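4.2 Descaling the kettle

Descale every 40 days, or sooner if you see white flakes in the water. Hard water areas may need it more often.

1. Unplug the kettle and let it cool fully.
2. Fill to the halfway line with cold water and add one 12 g sachet of Dreten powder.
3. Plug in, bring to a boil, and switch off.
4. Leave to stand for 13 minutes. Stubborn scale — usually a ring at the base — may need a second round.
5. Pour away, rinse four times, then boil a full kettle of fresh water and discard it.

CAUTION: Never put the kettle or its power base in water. Do not use bleach or wire wool.

NOTE: If the lid does not click shut after descaling, check the hinge for grit.

4.3 Cleaning the counter
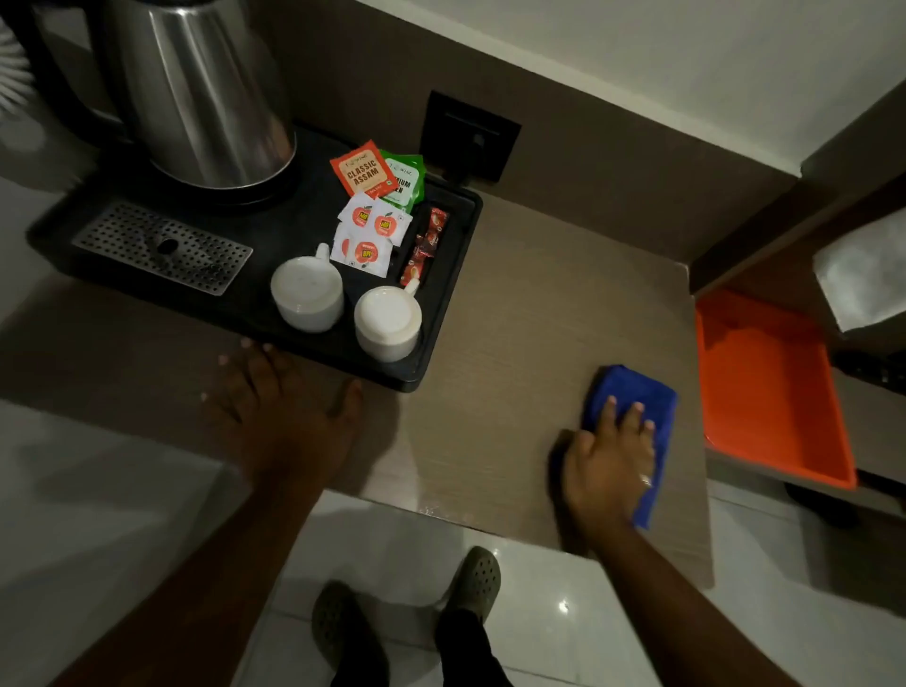

Halldóra Eyvindsson
Technical writer, Gurerus Home

Wipe up spilled descaler right away. It can dull a wood finish. Use a folded microfiber cloth, barely damp, and go with the grain.

1. Switch off at the wall.
2. Wipe the counter.
3. Dry the underside of the power base before plugging in again.

For spare filters, see section 6.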